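Pinine contesta promessas de "venda por impulso saudável" e pede contas antes de setembro

Associação de pequenos comerciantes duvida dos números que circulam sobre a reorganização dos balcões e recomenda aos associados que não assinem contratos longos

29 de junho de 2020

A Pinine, associação que reúne quiosques, cafés e mercearias de bairro, divulga hoje a sua posição sobre o programa Mista, proposto pela consultora Lundgren ao pequeno comércio alimentar. O programa promete aumentar as vendas de balcão mudando apenas a disposição dos produtos. A associação leu a proposta, ouviu a consultora em duas reuniões e continua por convencer.

Segundo o material entregue aos lojistas, bastaria elevar as bebidas, aproximar a comida fresca da mão do cliente e retirar do balcão tudo o que "distrai". O custo de adesão é de 700 euros por loja, com fidelização de 9 meses. A proposta não explica o que acontece a quem seguir as instruções e vender o mesmo que vendia antes.

"Pedimos os dados das lojas onde isto foi experimentado e recebemos um folheto", afirma Gonçalo Nogueira, presidente da Pinine. "O folheto é bonito. Tem setas. Não tem uma única conta de exploração."

A consultora invoca um ensaio feito em quatro estabelecimentos. A Pinine pediu para saber quais eram, em que época do ano decorreu o ensaio e se houve promoções de preço ao mesmo tempo. Só a primeira pergunta teve resposta, e parcial: um dos estabelecimentos é o café Drolitz, cuja gerente, Mekdes Sisay, confirma ter participado. "Vendi mais sanduíches em algumas semanas. Também abriu uma obra do outro lado da rua, com cerca de 60 trabalhadores a almoçar todos os dias. Não sei dizer o que pesou mais, e acho que eles também não sabem."

A ideia de pôr os refrigerantes em degraus e a sanduíche num cesto ao lado não é nova. Muitos comerciantes fazem-no há anos, sem consultor, com expositores de acrílico e cestos de verga comprados no armazém.

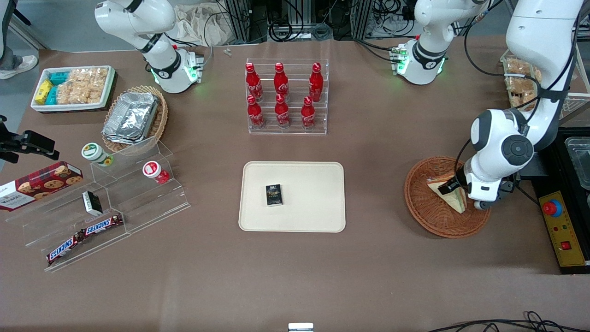 O que a Pinine recomenda aos associados

Até haver resposta por escrito, a associação aconselha os lojistas a não aderirem ao Mista com fidelização. Quem quiser experimentar deve exigir um período de teste pago ao mês e guardar os registos de caixa anteriores à mudança, sem os quais qualquer comparação fica por fazer.

Roya Daneshvar, responsável pelo apoio jurídico, chama ainda a atenção para a cláusula que atribui à Lundgren uma percentagem sobre o "crescimento apurado". O contrato não define quem apura nem com que método. Também não prevê o efeito de uma subida de preços do fornecedor, que faria crescer a faturação sem que se vendesse mais uma garrafa.

A Pinine não se opõe à formação em exposição de produto e mantém a sua própria sessão gratuita, marcada para setembro, a cargo de Margit Tveit. O programa inclui higiene na exposição de alimentos frescos, leitura de margens e reposição. Não inclui garantias de resultados.

A associação enviou à Lundgren uma lista de perguntas e publicará as respostas na íntegra, caso cheguem.

Contacto para a imprensa: Maj-Britt Nygård, gabinete de comunicação da Pinine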